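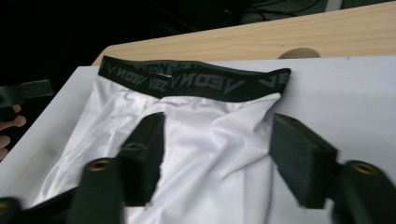 Figure 4. White stretch underwear with a wide black elastic waistband; the lettering on the band is grey.

4. How long do clothes last, and who says so?

4.1 The trouble with "average life"

Most published work on clothing waste leans at some point on an average service life: the time between the day a garment is bought and the day its owner stops wearing it. The number goes into models of household waste, into the claims brands make about durable ranges, and lately into advice given to councils on textile collection. We have used such numbers ourselves in earlier sections. In this one we ask where they come from, and our answer is less kind than we had hoped when we began.

The usual source is recall. A person is asked, at home or on a screen, how long they kept the last item of a given type. Kaufmann and Nägeli put this question to households in Warbridge and received quick, confident replies for nearly every type of clothing. Quick replies are pleasant for an interviewer. They don't tell us that the replies are right, and the same authors concede in a footnote that almost none of the respondents could say in which season the item had been bought. A person who can't place the start of a period can hardly be trusted with its length.

Coats do best under this kind of questioning. People remember the shop, the price, the winter. Underwear and socks do worst. They are bought in packs, several identical pieces at a time, and they enter the drawer as a group. When one piece leaves, the others stay, and the owner goes on thinking of "those ones" as a single possession of uncertain age. Plain white garments with a dark band, of the type in Figure 4, are sold in this way by dozens of makers, and an owner who has bought the same pack twice has no way of telling the first lot from the second once both have been through the wash a few times. Any life reported for such a piece is a guess about a drawer.

Aigner's answer to this is that errors of recall cancel out over a large sample. We don't see why they should. Errors cancel when people are as likely to guess long as to guess short. In the Warbridge material the answers bunch heavily on whole years, and on one and two years in particular, which suggests that respondents were reaching for a round figure that sounded reasonable. If "two years" sounds reasonable to everybody, a larger sample will give us a more precise estimate of what sounds reasonable.

4.2 The drawer diary

To get past recall, we asked 88 adults in Privham to keep a drawer diary. Each person marked new items with a dot of laundry ink on the inside seam when they came into the house and wrote down the date. When an item was thrown out, given away, cut up for rags or simply no longer worn, they wrote down that date too, with a few words on the reason. The method is dull and old. Plattner used something close to it for bed linen, and our form is a shortened copy of hers, with the questions about ironing taken out.

The diary ran for 12 months from September. That is too short to see the full life of a well-made shirt and we make no claims about shirts. It is long enough to say something about the cheaper and more often washed end of the wardrobe, and this was the end we were most doubtful about.

We should be as hard on our own method as on that of others. Marking a garment draws attention to it. Several participants told us they had felt "watched by the dots" and had held on to worn-out pieces longer than they would have done, while one household did the reverse and cleared out everything old in the opening week so as to begin with a tidy list. We kept that household in. Dropping it would have made our results look neater, and we could think of no honest rule that would remove it and leave the dawdlers in place.

A second weakness is that "no longer worn" isn't an event. Nothing happens on the day a person stops wearing something. The diaries show this plainly: entries of this kind were often filled in weeks afterwards, in a different pen, and sometimes crossed out again when the item came back into use in a heat wave or during a move. We treat these dates as soft throughout.

4.3 What gives out first

Trade writing on durability is mainly about cloth. The Parico guide for retail buyers, for example, spends its first chapters on pilling, fading and seam strength and comes to elastic late, in a short passage on trims. A reader would take from it that a garment is finished when its fabric is finished.
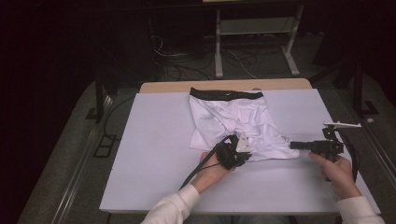 The diaries don't support this for anything held up by a band. Where a reason was given for getting rid of underwear, the one that came up again and again was that the waist had gone: slack, rolled over, twisted inside its casing, or parted from the cloth along the stitching. Holes in the fabric came up less often and stains less often again. Greying of white cotton was mentioned a good deal in conversation, and participants were plainly embarrassed by it, but it was rarely written down as the cause of disposal. People seem to put up with grey. They don't put up with something that falls down under their trousers.

It would be easy to make too much of this. A slack waist is a respectable reason to write on a form that a researcher is going to read. "I was sick of them" is less respectable, and we suspect that part of what is recorded as failure of the band was in fact boredom or a change of size. Baxter, who read an early version of this section, pointed out that a waistband may be described as too loose or too tight with the band itself unchanged. We have no measurements of waistbands, or of waists, and can't settle the point.

Still, the gap between what the trade tests and what owners complain of is wide enough to need explaining. One possible reason is cost. A rub test on a square of cloth is cheap and has been done the same way for a long time, whereas stretching a finished band over and over, with washing and drying in between, takes a machine, a laundry and a good many weeks. Another is that the cloth is what the buyer feels in the shop. We have no evidence for choosing between these and leave both standing.

4.4 Washing advice

A related claim, repeated so widely that few authors now bother to give a source for it, is that cooler washing greatly lengthens the life of everyday clothes. It may be true. We went looking for the work behind it and found a chain of reports citing one another, ending in a brochure by Eberhard, a maker of detergents, that gives a chart with no scale on one side. Plattner has traced the same chain for linen and ended up at the same brochure.

Our diaries asked about wash temperature, and those who usually washed cool did report fewer disposals. They also had more clothes. A person with a full drawer wears each item less often and washes it less often, and will throw out fewer in any given year whatever the dial is set to. When we compared only people with drawers of similar size the difference shrank to the point where we wouldn't care to argue for it. Ten participants changed their usual setting during the year, mostly on account of power bills, and their entries before and after look much the same. Ten people are too few to lean on and we report them only so that others can look for the same thing in a better sample.

Drying was the question we should have asked and didn't. Several participants raised it without being prompted, blaming the tumble dryer for bands that had gone hard or wavy. Heat is a likely enough suspect, and it bears on the temperature result as well: in Privham the cool washers may also be the ones with a clothesline. Any repeat of this work should record how things are dried before it spends another line on how they are washed.

4.5 What can be used

We don't offer a new average to replace the old ones. For items bought in packs we think a single service life is the wrong thing to ask for, and that models would do better with the rate at which a household buys, which leaves receipts behind and can be checked. For outer clothing, recall may be good enough for rough work, as Kaufmann and Nägeli argue, so long as the bunching on whole years is shown to the reader and not smoothed away.

The waste model in Section 5 is therefore run on purchases for underwear, socks and nightwear, and on recalled life for everything else. Readers who prefer the usual approach will find it run both ways in the appendix.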